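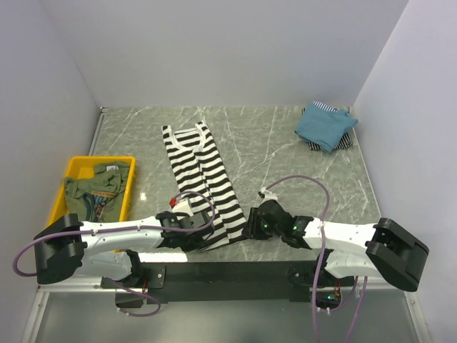 Rib knit

Rib knit (also ribbing, rib stitch, ribbed fabric) is a kind of knitted cloth with raised vertical lines, called wales, that alternate with sunken ones. Made by switching between knit and purl stitches in the same row. Very stretchy across, much less stretchy lengthwise. Used for cuffs, collars, waistbands, sock tops, tank tops, baby clothes, hats. One of the oldest knit structures still in daily use.

Structure

Plain jersey has all its knit stitches on one face and all its purl stitches on the other, so it curls at the edges. Rib doesn't, or hardly. The knit columns come forward and the purl columns sink back, and the two pull against each other evenly. Cloth lies flat when cut. Looks the same on both sides if the rib is balanced.

Ribs are named by the count of knit columns and purl columns. 1x1 is one knit, one purl. 2x2 is two and two. Uneven ribs such as 3x1 or 4x2 look different front and back. Wide ribs (5x5 and up) are mostly decorative and lose some of the spring.

When relaxed a 1x1 rib closes up so far that the purl columns vanish behind the knit ones. Stretch it and they come back into view. This is where the elasticity comes from – the yarn itself may have none at all. Cotton, wool and acrylic all work. Wool recovers best, cotton tends to bag at the elbows and neck after a long day, so most cotton rib sold today has a little elastane added.

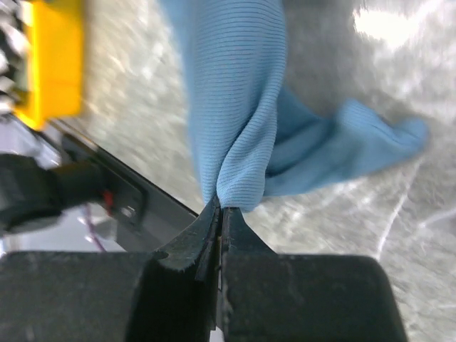 Is rib knit the same as corduroy?
Corduroy is a woven cloth with cut pile ridges, while rib is knitted and gets its ridges from the stitches alone. The two look alike from a distance but corduroy has little stretch.

Production

Hand knitters need nothing special, just two needles and the patience to move the yarn forward and back. Hand ribbing is usually worked on needles a size or two smaller than the body of the garment.

Machine rib needs two sets of needles. On flat machines these sit in two beds facing each other in an upside down V. On circular machines one set stands in the cylinder and the other lies in the dial, and the cloth comes off as a tube. Tubular rib can be used with no side seams, common for undershirts and baby bodysuits. The tube is slit open if flat yardage is wanted.

The rib mill at Sturkum ran circular machines of this type and at its height turned out 4,000 yards a week, mostly undershirt cloth in white and pale blue. A second, smaller works at Drummond made only collar and cuff strips, knitted to width with a finished edge so they didnt need hemming. Drummond strips were sold on cards of 3 and shipped to shirt makers in the region. The Sturkum order book lists 1,205 separate styles, many differing only in color or in the width of the band.

Types

Flat rib – the ordinary kind, as above.

Interlock – two 1x1 ribs knitted through each other. Smooth both sides, heavier, less stretch. Sometimes called double rib, which confuses people.

Half cardigan and full cardigan – tuck stitches added to a 1x1 base. Thick, lofty, wide. Sweaters mostly. Fisherman's rib is the hand-knit version of full cardigan.

Drop needle rib – some needles left out, leaves thin lines in the cloth. Light and drapey. Popular for tank tops and sleepwear.

Poor boy rib – a loose wide rib, the name comes from a close-fitting sweater fashion.

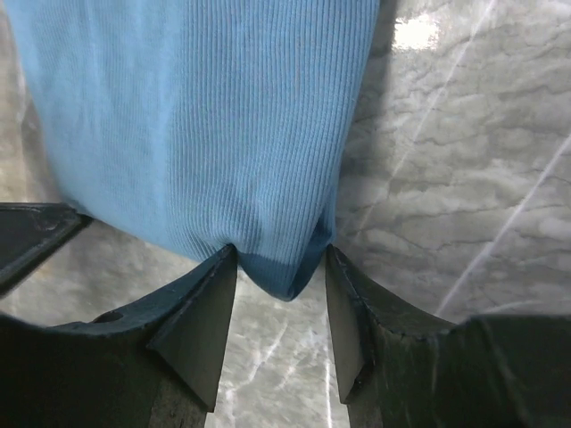 Light blue ribbed knit, with a darker band toward the lower end.

Stripes and color

Horizontal stripes are made by changing yarn every few courses. On a circular machine each feeder can carry its own color, so narrow stripes cost little more than plain cloth. The drawback is a small step where one round meets the next, normally hidden at the side seam or under the arm. Vertical stripes are harder and need either needle selection or a second color showing only on the knit columns. The Noluto line of beach tops was known for wide two-color bands and a plain trim at the neck and armholes.

Contrast trim is nearly always cut across the stretch so that it hugs the opening. Trim is cut shorter than the opening and pulled to fit while sewing. How much shorter depends on the cloth. Too short and the neck puckers, too long and it

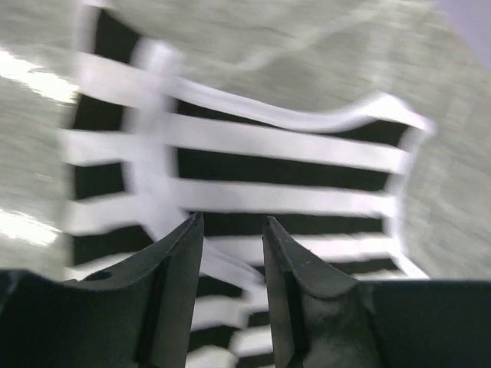

gapes or stands away from the body. Test on a scrap first, most pattern books say so.

Care

Wash cool, inside out. Dry flat where possible, a wet rib on a hanger grows in length and loses width. Tumble drying shrinks cotton rib lengthwise. Don't iron hard – it flattens the ridges and they may not come back, though steam held just off the surface will often help. Fold, don't hang. A stretched cuff can somtimes be revived by wetting it, pushing the ribs together by hand and leaving it to dry.

Collections

The textile room at Warside holds roughly 1,000 rib samples, most pinned to card with the gauge and yarn noted in pencil. Undershirt cloth makes up the bulk of it. Viewing by appointment, reopens in April.

See also

Jersey knit
Interlock
Garter stitch
Knitting gauge
Cuff

Last edited March 22, 2023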